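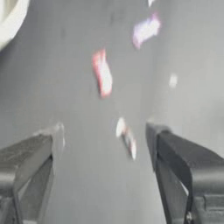 11 de octubre de 2026. Cuaderno del banco de dos brazos, Litwood

Antes de que se me olvide, dejo por escrito las normas que fuimos acordando esta semana, que luego cada uno las recuerda a su manera (yo la primera).

Entre intento e intento, las dos pinzas abiertas y fuera de la vertical del cuenco. Nadie mete la mano a recolocar caramelos sin avisar en voz alta y pulsar la pausa, aunque sea un segundito. 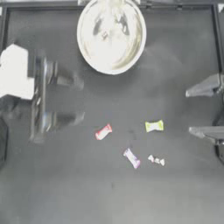 Caramelos sobre la mesa, cuenco al fondo, las dos pinzas abiertas.

Los caramelos se sueltan como caigan, nada de ponerlos en fila, que nos conocemos. Si un envoltorio se rompe, se cambia y se apunta. Tandas de 18 intentos y 2 minutos de descanso; los fallidos también se guardan, por favor, con su nota, aunque dé rabia.

Me queda pasar todo esto a la plantilla de Drultano y preguntar si el límite de velocidad que pusimos en febrero sigue valiendo. ¡Y limpiar el cuenco por dentro, que los reflejos nos traen locos!

Compartido 8 veces · 2 comentarios
© Cidska · Contacto · Volver arriba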